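The Baking Show Finale Went Exactly Where the Edit Told Me It Would

February 18, 2026

I finished the last two episodes of Kandemora Bakes last night, with a bowl of cereal.

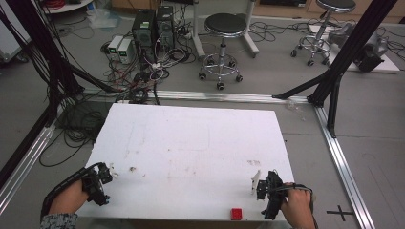 So the season is over, the favorite won, and everyone on the forum is telling each other how shocked they are. I don't buy it. If you watched the first episode with half an eye on who got filmed walking in the door, you had your winner before the first oven was turned on. Eleven weeks later we got the slow walk, the long pause, the ad break, the same long pause again from a different angle, and the name I wrote on the back of an envelope in October.

I don't say that to brag. I've been wrong plenty. But reality competitions have gotten lazy about hiding their work, and this one is the worst of the ones I still watch.

Take the semifinal. The challenge was a layered honey cake "from an 1875 recipe," which the host said in the hushed voice people use in museums. Where did the recipe come from? They never told us. It had gelatin sheets in it and a silicone mold. I bake a little, badly, and even I know that somebody in the production office typed that recipe up the week before.

Then there was the judging. The baker from Plernham had a cake that slid sideways off its board, and she got "brave" and "so much heart." The baker from Onach had a dry edge on one layer and was sent home for it. Maybe it tasted terrible. We can't taste it, and that's the whole trick with food shows. You are asked to trust two people chewing, and the music tells you how to feel before they swallow.

The prize is another thing. They kept saying the winner gets a "career-changing package" from Roussel, the kitchen people. I went back and read the small type at the end of the credits, paused, with my nose against the TV. It's a mixer, a set of pans, and a one-year deal to appear in their ads. No cash that I could find. If I changed careers for a mixer my family would have questions.

And the audience vote! This year they added one for the "fan favorite" spot in the finale, and the host called it the closest vote in the show's history. Closest by how much? No numbers on screen, none on the website. I wrote to the show and asked, and got back a form email thanking me for my passion. Over 200 comments under the results post were asking the same thing when I last looked, and the show's account had answered the ones with heart emojis in them.

I'll be fair for a paragraph. The early rounds were fun. The bread episode had almost no talking heads in it -- just people shaping dough and swearing under their breath -- and it was the best hour they've put out in years. The new set is brighter and you can finally see what is on the counters. The host has stopped doing the accents.

But the bread episode also had the lowest stakes, no crying, and no surprise guest, so I would bet my envelope we won't see another like it. They have already announced next season with "more twists than ever." I have never once wished for a twist while watching a person make a pie.

My sister-in-law says I should stop watching if it bothers me this much. She's probably right, and she also called me during the final reveal to ask if I was seeing this. I was.

The reunion special is up next. I'm told there will be "unseen footage," and I assume it was unseen for a reason. I'll most likely put it on while I fold laundry and see if they explain the vote. If they put up one real number I'll come back and say so.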